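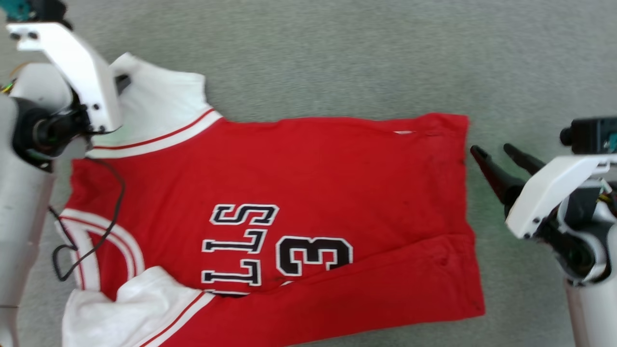 One buyer wrote in February that the Flulta had got gravy, biro and most of a curry out of his team shirt, and could we please make the bottle less ugly. We passed the second half on to Drenum, who draw our labels. They are still not speaking to us.

Flulta Sportswash, 909 ml
Made by Grukivix
Item 153
In stock

A liquid wash for shiny, stretchy, sweaty clothes, the sort that come out of an ordinary wash smelling of flowers and then, ten minutes into a warm bus ride, smelling of Tuesday's match. Use it in the machine or in a bucket. It has no softener in it. Softener coats the fibres and holds on to the smell, and you have been paying extra for it all these years.

How much to use
Half a cap for a normal load, a full cap for goalkeepers. Wash at 30 degrees, inside out, and keep the tumble dryer out of it if there are printed names or numbers you are fond of. 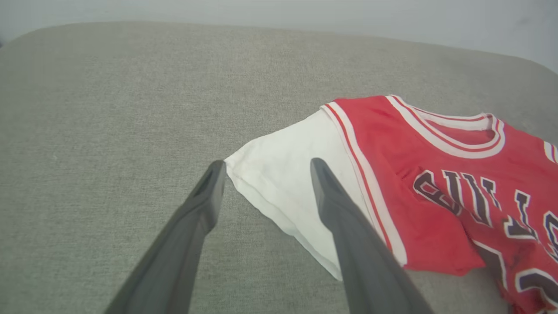 Colour run is what most people email us about. Flulta will not stop a cheap dye from bleeding, whatever your brother-in-law has heard. New kit should go in alone for its first three washes. Red is the worst offender, and a red vest with white and red striping round the neck, worn over a white T-shirt, gives you two ways to end up with pink. Peel the layers apart before they go in the drum, and don't leave them in a damp heap together overnight.

Sizes
909 ml bottle
2000 ml refill pouch (fits the same cap, pours like a startled cow)
Box of 65 single sachets, for tours and the forgetful

Not for wool, silk, leather or shin pads with electronics in them. If you want something for wool, see Okabe Soft, two shelves down and much better behaved.

Page last changed 2023-08-21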